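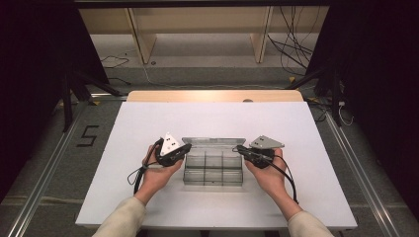

Figure 3. Work surface at the sorting station, with the compartmented box open on the white board.

3.2 Containers and work surface

The storage task was built on a single type of container, a clear plastic box divided by thin internal partitions into a grid of small rectangular cells and closed by a hinged lid (Figure 3). Boxes of this kind are sold for beads, screws, and fishing tackle, and most households in our earlier survey owned at least one. We selected a transparent model over the opaque Weltby drawer unit used by Horgan and Villanueva, since cell contents can be read from above and from the side without being moved. The lid was folded back behind the box at the start of each session and stayed attached throughout. Removing it would have shortened the reach to the rear row, but it would also have taken away the closing step, which participants in the pilot rated as the least pleasant part of putting small parts away.

The box was placed at the center of a white rectangular board laid flat on a light wooden table. The board served two purposes. It gave a uniform background against which the partitions could be distinguished, and it marked the limits of the area within which parts could be set down. A part that came to rest on the bare wood was scored as misplaced, even when it was later recovered. In the first round of piloting the box stood directly on the table, and the wood grain showing through the cell floors made pale parts hard to find. Sorting errors in that round were concentrated in the rear row and are not included in the analysis below.

3.3 Parts and procedure

Parts were drawn from a stock of 400 items supplied by Zamberg, consisting of washers, hex nuts, wood screws, and nylon spacers. Each session used 72 parts, mixed in a shallow tray and poured onto the near half of the board. Participants worked from a standing position with both hands and were free to choose which cell to assign to which part, provided that no cell held two types when the lid was closed. Handling two parts at once was permitted. Sessions ended at lid closure or after 85 minutes, whichever came first; no session reached the limit.

In total, 288 sessions were completed. Cell assignments were transcribed by two raters (Stoica and Sârbu) using the Grullurex coding sheet, with disagreements settled by a third (Ateş). The raters recorded the final content of every cell, the order in which cells were first used, and any transfer of a part from one cell to another. Transfers were coded separately from corrections made before release.

Two layout strategies account for most of the sessions. In the first, which we call row filling, the participant assigns types to neighboring cells in order of first encounter. In the second, larger parts are given the near cells and smaller parts are pushed toward the hinge. Ciobanu's model of drawer use predicts the opposite arrangement, with small parts kept close to the hand, and we return to this difference in Section 5.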